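Call for participants: Study on feedback talks between team leaders and employees

Stanau, 23 January 2021

Do you lead a team of at least four people? Or do you work in such a team and have a yearly talk with your manager? Then we would like to invite you to our new study.

We are a small research office in Stanau, and our work is about how people speak with each other at the workplace. In our last questionnaire we received 1,017 answers from employees in offices, shops and workshops. Many of them wrote that the yearly talk with the manager is too short, or that it comes too late to change anything. With the new study, called Gethin, we want to learn what happens when this one long talk is replaced by several short ones.

What you would do

The study takes 6 months and starts in May. Every team leader has a short talk with each team member every two weeks. A talk should last 15 minutes and follows a simple sheet with four questions, which we will send to you before the start. After the talk both persons fill in a short form online, each one alone. Please do not discuss your answers before you send them.

At the beginning and at the end there is also a longer interview with one of our researchers. The interview can be held by telephone or video, in English or in German. We will agree on the time with you, also in the early evening if this is better for your work.

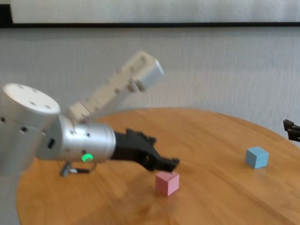
Photo: Narkow Picture Service

Who can take part

We are looking for 35 teams. It does not matter in which branch you work, and public employers are also welcome. The following conditions must be fulfilled:

- The team has between four and twelve members, including the leader.
- The leader has been in this position for over a year.
- At least half of the team members agree to take part.
- The employer knows about the study and has signed our consent letter.

Teams which work partly or fully from home can apply too. Persons in their trial period can unfortunately not be included, but they may of course have the talks without filling in the forms.

What you receive

Each team gets a written report with its own results, in which single persons cannot be recognized. Team leaders are also invited to a half-day training in Lustley after the end of the study. We pay the train ticket in second class and the lunch. Every participant who has sent all forms receives a book voucher.

Your data

Your answers are stored under a number and not under your name. Your manager will not see them, and the human resources department will not see them either. You can leave the study at any time without giving a reason. In this case we delete your answers if you ask us to do so in writing.

How to apply

Please use the application form on this page and tell us the size of your team, the kind of work you do and the name of one contact person. A letter of motivation is not necessary. We answer every application within two weeks. If there are more teams than places, we will keep a waiting list.

Questions about the consent letter can be sent to us before you apply, with the subject line "Gethin".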